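Área de Trabajo en Madera de Sellico – hilo sobre la elección y el cuidado de los tableros de madera clara en el taller. 2021-05-24

Iniciamos una serie de mensajes dirigidos a las personas inscritas en los cursos de junio y a quienes nos han consultado por la lectura de la veta antes de trabajar una pieza.
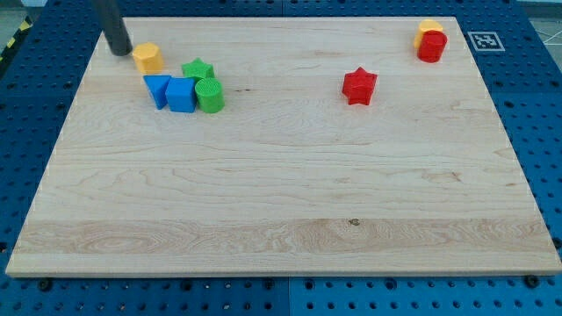

Penon pregunta si un nudo pequeño obliga a descartar el tablero o si basta con situarlo en una zona que no vaya a recibir cortes.

Respondemos a Penon: no obliga a descartarlo. Un nudo sano, firme y bien trabado con la madera que lo rodea puede permanecer en la pieza. Conviene rechazarlo cuando se mueve al presionarlo, presenta un anillo oscuro suelto o coincide con el lugar previsto para un tornillo o una espiga.

En el tablero que encabeza el hilo, el nudo se encuentra dentro de la banda de veta más marcada, con dibujo ondulado. El resto de la cara es más tranquilo, de líneas largas y tenues. Son dos comportamientos distintos en una misma superficie y deben tenerse en cuenta al elegir la herramienta.

En las zonas de veta recta, el cepillo suele avanzar sin dificultad si se respeta el sentido de la fibra. En las zonas de veta revirada, la fibra cambia de dirección en pocos centímetros y el riesgo de repelo aumenta. Recomendamos cuchilla recién afilada, pasadas muy finas y, en caso de duda, rasqueta.

Sobre el sentido de la fibra: se determina observando el canto y no únicamente la cara. Las líneas del canto indican si la fibra sube o baja respecto de la dirección de avance. Quienes acudan por primera vez dedicarán la sesión inicial a este ejercicio.

Sobre la testa: absorbe más producto que la cara y se oscurece con facilidad. Para las maderas claras, el área aconseja lijarla con un grano más fino que el empleado en la superficie y aplicar una primera mano diluida.

Sobre la humedad: los tableros permanecen 28 días en la sala de aclimatación antes de entregarse al alumnado. Durante ese periodo se apilan con listones intermedios, todos del mismo grueso y alineados en vertical – la causa más frecuente de alabeo en nuestro taller ha sido una pila mal calzada.

Sobre el apoyo: la superficie de trabajo debe quedar limpia de virutas y de restos de cola antes de colocar la pieza. Un tablero perforado facilita la colocación de topes, pero una viruta atrapada debajo basta para marcar una cara ya lijada. Rogamos cepillar la mesa al principio y al final de cada turno.

Sobre el acabado: el catálogo de prácticas Skusix prevé aceite o cera para las piezas de madera clara. El aceite calienta el tono y acentúa el dibujo de la veta; la cera lo modifica menos. Se exige una prueba previa en un recorte de la misma tabla, identificado con lápiz por la cara no tratada.

Advertimos de que los paños impregnados de aceite deben extenderse al aire o depositarse en el recipiente metálico con tapa. No se admitirán paños arrugados en las papeleras ordinarias.

Sobre el lijado de la banda ondulada: siempre a mano o con taco, sin insistir en un único punto. El nudo es más duro que la madera contigua y, si se lija con apoyo blando, termina sobresaliendo. El defecto apenas se advierte en crudo y se hace muy visible después del acabado.

El módulo Mikuš, dedicado a tablas de cocina y bandejas, dispone de 39 plazas en junio, distribuidas en 2 grupos. El material está incluido en la matrícula. Cada participante deberá aportar gafas de protección y calzado cerrado.

Se recuerda que la reserva de tableros se efectúa en el mostrador del almacén y que las piezas con figura marcada se asignan por orden de solicitud. No es posible reservar una tabla concreta por mensaje privado.

La ficha de lectura de veta, con los ejercicios de la primera sesión, puede retirarse en el mismo mostrador. Las consultas sobre maderas oscuras se atenderán en un hilo aparte.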